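# Draltimia - "Stoklow" (full album) - thoughts?

**gravelthroat**

ok so 2 full spins in and I need to talk to somebody about this. Was not expecting much after the last EP, which had one riff on it and they knew it. But this thing just goes.

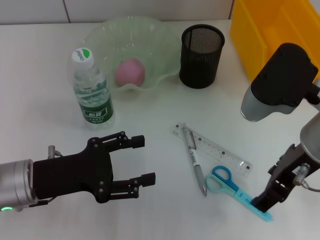 Opener is pure doom crawl for what feels like forever and then the drums kick in and my neck is gone. Johannes Zulu on vocals sounds like he's gargling a cement mixer. Best he's ever done. Production is filthy but you can hear the bass, thank god.

Weak spot is track 6. Skip it. Clean guitar noodling, goes nowhere.

---

**mossgrave_77**

Track 6 is the best thing on there what are you talking about

---

**gravelthroat**

its a guitar tuning up for a whole song

---

**mossgrave_77**

It's a breather. You need one before "Cabrera" or that one doesn't land. Play the record in order, not on shuffle while doing dishes.

---

**Hexbelt**

Middle of the road on this one. Like the riffs, hate the snare. Somebody hit a cookie tin and called it a day. Who mixed it? Liner notes say Shiela Talavera but she did the Filar record too and that one sounded huge, so idk what happened here.

Vocals great though, agree with OP.

---

**low_end_larry**

> you can hear the bass, thank god

THIS. Freya Dawber is carrying half these songs. That slide in the second verse of Cabrera, I rewound it like an idiot all the way to work. First album of theirs where she isnt buried.

Snare is fine. Old school snare. Go listen to any demo tape.

---

**Hexbelt**

I own plenty of demo tapes. They sounded bad because they had no money. Different thing.

---

**tinwhistle_of_doom**

Anyone get the vinyl yet? Preordered in April, still says processing. Heard they only pressed 100 of the green ones and now I'm nervous.

---

**low_end_larry**

Got black, showed up fine. Side B is a little quiet on mine but no skips. Sleeve is thin. Email them, Charito Lumbao runs the store side and she answered me same night.

---

**tinwhistle_of_doom**

thx will do

---

**pitlurker**

Saw them play 3 of the new ones live before it came out. Way faster on stage. Kind of wish the album had that speed, the title track drags for me. Jericho Dizon was playing like he had a bus to catch and it ruled. On record he sits way back.

Also they need a second guitar live, leads just drop out and there's a hole.

---

**mossgrave_77**

Hard no on faster. Half the weight is that it drags. If you want speed put on the first demo.

---

**pitlurker**

I do put on the first demo. It's better lol

---

**gravelthroat**

oh here we go

first demo has great songs and Johannes could barely hold a growl for a full line. Can't put it over this. Top to bottom this one is stronger, even with the noodle track.

---

**Hexbelt**

Gave it another go on headphones. Snare still bugs me but the closer got me, that last riff where everything slows down and the feedback just hangs there. Ok. Moving up a notch. Not album of the year.

---

**mossgrave_77**

and track 6?

---

**Hexbelt**

skipped it

---

**tinwhistle_of_doom**

Update, Charito wrote back, mine's a green one and the lable goes on tomorrow. Will post how side B sounds when it gets here.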